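Tool slip (robotic handling)

Tool slip is a fault in which an object held by a robot gripper, usually a hand tool such as a spoon, scoop or spatula, moves in the grip while the robot is using it. The robot controller goes on working as if the tool were still where it was when it was picked up. The fault is best known from scooping work with loose dry food, where the tool meets a load that changes from one stroke to the next. It is also called in-hand slip or handle creep. 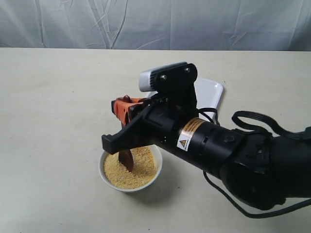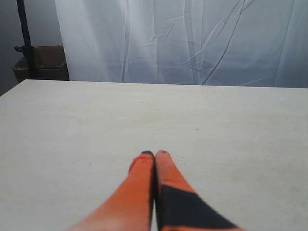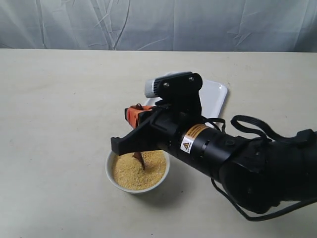
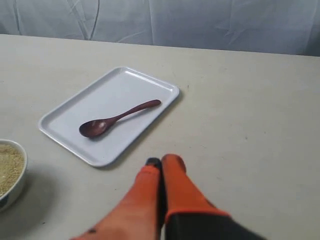
Tabletop scooping work with a two-finger gripper. First and third: tool held in the grain. Second: fingers over the tabletop. Fourth: tray, spoon and bowl.

Contents
1 Description
2 Types
3 Causes
4 Detection
5 The Multow trials
6 Safety
7 Prevention
8 See also

Description

A gripper with two opposing fingers holds a tool by friction. When the handle is thin, the contact area is small, and a load at the far end of the tool acts on the grip like a lever. A scoop pushed into a bowl of grain is pressed upward along its length and sideways across its blade at the same time. If either load is greater than the friction at the fingertips, the tool moves.

The amount of movement may be small. A turn of a few degrees at the handle is enough to tip a shallow spoon and lose part of the contents on the way out of the bowl. Larger slips leave the blade lying flat against the grain, so that the stroke is completed with nothing lifted. In the worst case the tool leaves the grip and stays in the bowl or falls on the table.

Tool slip differs from a failed pick, in which the gripper never takes hold of the tool. The two are often confused in fault logs, as both end with an empty gripper and the same error code on many controllers.

Types

Three types are commonly listed.

Axial slip is movement of the handle along its own length, up or down between the fingers. It occurs mostly on the way in, when the blade is pushed into packed material or touches the bottom of the bowl. The stroke depth is then wrong by the distance slipped, and each later stroke may add to the error.

Pivot slip is rotation of the tool about the line between the two fingertips. It is the most common type in scooping and the hardest to stop, because two small pads offer little resistance to turning even when they are pressed hard together.

Roll slip is rotation of the handle about its own long axis. It affects round handles far more than flat ones. A rolled spoon may look correctly held from the side while its bowl faces the wrong way.

Causes

Most reported cases have more than one cause. Polished and varnished handles have low friction, and so do handles with a film of oil or flour on them. Fine dust from cornmeal or similar foods settles on finger pads and works like a dry lubricant. Pads also harden and lose grip with age, a change which is slow enough to go unnoticed between service checks.

The starting position of the tool matters as well. A spoon resting in a tray with a raised rim does not lie level. Its handle may be supported by the rim while its bowl touches the floor of the tray, and as the fingers close the handle can shift or tilt before it is lifted. The error is present from the first moment, and the load in the grain only makes it larger.

Stroke planning is a further cause. A path written for a full bowl takes the blade to a fixed depth. As the bowl empties, the same path may bring the blade against the ceramic, and a hard contact of this kind produces more force than any load from the grain. Bowls that are free to slide on the table behave less predictably than bowls fixed in place: the bowl may move away and spare the grip, or it may catch on the surface and give the full force back to the tool.

Cables along the arm are sometimes blamed. A hanging cable that snags can jerk the wrist, but confirmed cases of slip from this source are few.

Detection

Tool slip is difficult to detect from the gripper's own readings. The distance between the fingers does not change if a handle of even thickness slides or turns between them, so the gripper reports a good hold throughout. A change is seen only if the handle tapers, or if the tool drops out and the fingers close on each other.

A camera mounted near the gripper sees the fingertips and the area in front of them. It is useful for confirming that a tool has been picked up, and for finding a tool left in the tray. Its weak point is that the fingers take up part of the view and may hide the very section of handle that is slipping. When the blade is buried in grain the angle of the tool can be judged only from what remains above the surface. A second, fixed camera at the side of the table gives a better view of the handle angle, although the arm itself can block it. For this reason many set-ups use both.

Weighing is the simplest check on the outcome. A scale under the bowl shows whether material was removed, but the result comes after the stroke and does not say why it failed. Force sensors at the wrist give an earlier sign. A sudden drop in force while the arm is still moving through the grain usually means that the tool has given way, though an air pocket or a loose area of grain can produce a similar reading.

The Multow trials

A frequently cited case is the series of scooping trials run at Zatordale on the Multow, a tabletop dosing cell built by the equipment firm Delić. The cell moved dry millet from a bowl to a receiving cup with a wooden spoon. The acceptance run consisted of 1,000 strokes, with the bowl refilled to 300 grams whenever the weight dropped below 100 grams.

The cell completed the run in August and was passed. A later reading of the side camera recordings found 18 strokes in which the spoon had visibly turned in the grip. None had been logged as a fault. The controller treated a stroke as good if the fingers stayed at their expected opening and the arm reached its end point, and both conditions were met in every case.

The effect on the result was partly hidden by the dosing program. After a light stroke the cell simply took another, and the final weight in the cup came out within limits. Short strokes were therefore visible only as a longer cycle time, which had been put down to refilling.

The review found that the slips were grouped toward the end of each fill. The program lowered the spoon to the same height each time, and as the level of grain dropped, the tip of the spoon had begun to touch the bowl. Once turned, the spoon stayed turned until it was put back in its tray, so that one contact could spoil several strokes in a row. Worn finger pads were found on one side of the gripper, but replacing them without changing the path reduced the fault only in part.

Delić changed the program so that stroke depth followed the measured weight in the bowl, and added a tool check after each stroke. The revised version was supplied to a second site at Nonton. Reports from Nonton mention one remaining problem, a slight roll of the spoon at pickup, which was dealt with by flattening two sides of the handle.

Safety

With light tools and dry food the direct danger to people is low. Tool slip becomes a safety matter when the tool is sharp, hot or heavy, or when it can be thrown clear by a fast movement. A dropped tool may also jam under the arm and cause a protective stop, after which someone has to reach into the work area.

Clearing a slipped tool by hand is the step at which most minor injuries are reported, usually pinched fingers. The arm should be stopped and prevented from restarting before the gripper is opened. Opening the fingers from the control panel while holding the tool is common practice and is discouraged – a wrong command closes them instead.

In food work there is a separate concern. A tool that has touched the table or the gripper body is no longer clean, and splinters from a wooden handle or fragments of finger pad may enter the product. Where either is suspected, the contents of the bowl are normally thrown away.

Prevention

The usual measure is to fit the tool to the gripper. Flat-sided handles, a collar or a notch for the fingertips, and a molded adapter all limit turning. Wider pads help against pivot slip. Raising the grip force is often tried first but gives less than expected on hard, smooth handles, and it can crush or split thin ones.

Changes to the stroke include a shallower entry angle, slower movement on the way in, and a force limit that ends the stroke on hard contact. Some programs put the tool down and take it up again after a set number of strokes, which removes any built-up error at the cost of time. Tool holders that keep the handle at a known height and angle give a more repeatable pickup than an open tray.

Pads are cleaned with a damp cloth and dried before use. Where fine flour or meal is handled, cleaning between fills is recommended.

See also

Bulk material handling
End effector
Force control
Protective stop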